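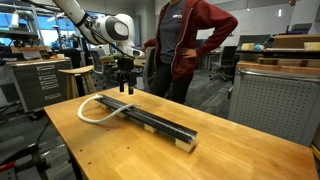
Cable channel for the long bench, Lesetti workshop

The long bench at Lesetti has had its power and data cables hanging off the back edge for most of its life. In December we agreed to put them in a proper channel, and the work was finished on 24th June. This page follows the job from the first layout to the bench in daily use. Planning and cutting by Kenza Badawi. Wiring and captions by Salma Shehata.

1. The channel
Black metal, U-shaped in section, open along one side. We looked at a plastic trunking from Tiner first, but it bowed when it was fixed only at the ends.

2. Up on blocks
Three pale blocks hold the channel off the wood, one of them under the middle. It can be turned and marked this way without scratching the butcher block.

3. The white cable
Laid over the channel by hand before anything is fixed. It is flexible enough to loop back on itself, and we wanted to see how it would bend where it enters the end.

4. Old screw holes
There are a few small ones in the bench top near the corner. We left them alone. They can be filled when the top is next sanded and oiled.

5. Marking out
Fixing points at 30 mm from each end and then every 900 mm. Kenza marked them in white pencil, which shows up well on the black.

6. Drilling
Done at the pillar drill with a scrap of pine inside the channel to stop the sides from closing in. File the holes on both faces afterward. The burrs are sharp enough to cut a cable jacket.

7. End caps
Two rubber caps from Drerholm. They were slightly too wide and had to be trimmed with a knife. The second one fits better than the first.

8. Fixing to the bench
The channel went under the back edge with the open side facing the wall. One person held it level and the other drove the screws.

9. Cables in
Power on one side, data on the other, with a hook-and-loop tie at each fixing point. We left some slack at both ends so the bench can be pulled forward for cleaning.

10. In use
The floor behind the bench can be swept now. The lamp still plugs in at the wall, and its cord will go into the channel when the new socket strip arrives from Ouali.

Offcuts from the channel are on the rack by the door for anyone doing the short bench.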